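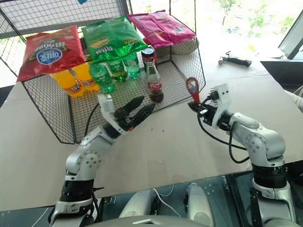 Werkstatthinweise für den Wahlkurs Robotik
Schule Plonau, Technisches Gestalten
Stand: 2018-02-04

Die nachstehenden Hinweise gelten für alle Gruppen, die im Raum 214 am Projekt «Haushaltsgriffe» arbeiten. Sie ergänzen die allgemeine Werkstattordnung und sind vor der ersten Übung am Arm zu lesen. Verantwortlich für den Kurs sind Pavithra Acharya (Unterricht) und Nithin Kurup (Technik).

Arbeitsfläche vorbereiten

Der Tisch wird vor jeder Übung trocken abgewischt. Krümel und Sandkörner gelangen leicht zwischen die Greiferfinger und hinterlassen Kratzer auf den Gegenständen. Werkzeug, das in der laufenden Aufgabe nicht vorkommt, gehört an den hinteren Tischrand, schweres Werkzeug stets flach abgelegt. Bei starkem Sonneneinfall ist das Rollo zu schliessen, da helle Fenster die Bilderkennung stören.

Korb einräumen

Für die Übung «Getränke und Knabbereien» wird der schwarze Gitterkorb mit der offenen Seite zu den Armen gestellt. Flaschen stehen unten auf dem Gitterboden, die Beutel liegen oben quer. Glasflaschen werden so platziert, dass der Greifer sie von vorne erreicht, ohne eine Kunststoffflasche zu berühren. Glänzende Folie spiegelt je nach Lage stark. Es empfiehlt sich, einen Beutel leicht zu drehen, bevor an der Software etwas verändert wird. Angebrochene Beutel sind als Übungsmaterial nicht zugelassen.

Flaschenöffner führen

Der Öffner wird am Griff gefasst, der Kopf zeigt nach oben. Die Finger schliessen zunächst mit geringer Kraft; erst wenn das Werkzeug ruhig sitzt, wird nachgestellt. Ein Streifen dünner Moosgummi um den Griff verhindert das Verdrehen und lässt sich nach der Übung rückstandsfrei abziehen. Klebeband ist dafür ungeeignet. Der zweite Arm bleibt geöffnet neben der Flasche in Wartestellung, bis die Gruppe das Halten freigibt. Kronkorken werden sofort eingesammelt.

Kabel

Die Kabel an den Greifern benötigen eine lose Schlaufe. Zu straff geführte Kabel ziehen am Stecker, zu lange verfangen sich im Gitter des Korbes. Vor dem Start ist jeder Arm einmal langsam durch den ganzen Bewegungsbereich zu fahren. Ersatzbinder liegen in der Schublade 4.

Reinigung

Limonade auf Gehäuseteilen wird mit einem nebelfeuchten Tuch abgenommen, niemals mit Sprühreiniger. Für Zuckerreste am Gitter genügt warmes Wasser mit etwas Spülmittel; der Korb muss vor dem Zurückstellen vollständig trocken sein. Die Fingerauflagen werden ausschliesslich mit dem Mittel von Rüegg behandelt.

Material und Wettbewerb

Verbrauchsmaterial wird über die Firma Hirkoreck bezogen. Das Kursbudget beträgt 400 Franken; Bestellungen sind schriftlich bei Frau Acharya einzureichen. Die Teilnahme am Schülerwettbewerb Fistalton ist für Oktober vorgesehen. Gruppen, die sich anmelden möchten, führen ab sofort ein Übungsprotokoll.

Störungen am Arm sind unverzüglich Herrn Kurup zu melden, interne Nummer 584.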